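Butonness Mail-Order Buttons: Questions We Get

Last updated 2020-09-09

Do you really only sell buttons?
Yes. We tried zippers for one May and didn't care for it.

How many kinds do you have?
Over 3000. The website shows fewer because Bianca Mocanu takes all the photos herself and she has other hobbies.

I lost one button off a coat. Can you match it?
Often. Mail us one of the survivors, or send a sharp photo of the front and back next to a ruler. A coin is no good to us, as people tend to forget to say which coin. If the button came from the Lindemann or Medov lines we can usually match it the same day. If it came off your grandfather's army coat, give us a week and lower your hopes a little.

What if you can't match it?
Then we'll suggest moving the bottom button up to the gap and sewing something close at the bottom, where your knees are the only witnesses. You could also replace the whole set. We make more money that way, so feel free to be suspicious.

How do I measure a button?
Straight across the widest part, in millimeters. Please don't measure the buttonhole and send us that. The hole has been stretched by years of you getting dressed in a hurry.

What's the difference between a shank and a sew-through?
A sew-through has holes in its face, either two or four. A shank has a loop on the back and a clean face. Shanks suit thick coats. On a thin shirt they droop.

Is there a minimum order?
No. Shipping is 4 dollars whether you buy one button or 35, and we've noticed this makes people buy 35.

Can I put them through the wash?
Plastic and most metal, yes. Horn, wood and leather, no. The Moleck glass ones will survive a gentle cycle inside a pillowcase, but if you use the dryer we don't want to hear about it.

Do you take returns?
Within 30 days, if they haven't been sewn on. We can tell. Cut sets can't come back, and neither can anything that smells of mothballs.

Why did my order come in such a big box?
We pad with whatever is clean and close by. Glass buttons get the most padding and shirt buttons get the least. Reuse it or toss it, but shake everything out first. Small buttons hide in the folds, and we get an email every week about a missing one that was in the trash by then.

Do you have a store I can visit?
There's a counter, open 9 to noon on Saturdays. Bring the garment. Describing a shade of navy from memory has yet to work for anyone. 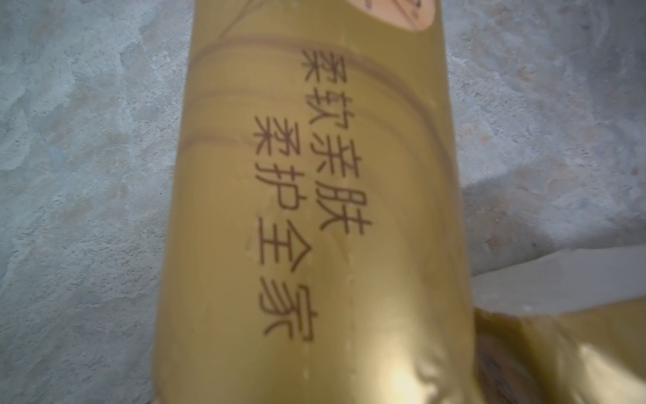 Can you sew it on for me?
We can, at the counter, while you wait, for shirts and light jackets. Leather goes to somebody with a stronger thumb. By mail we send only the buttons, plus a short length of thread if you ask in the order notes and tell us the color.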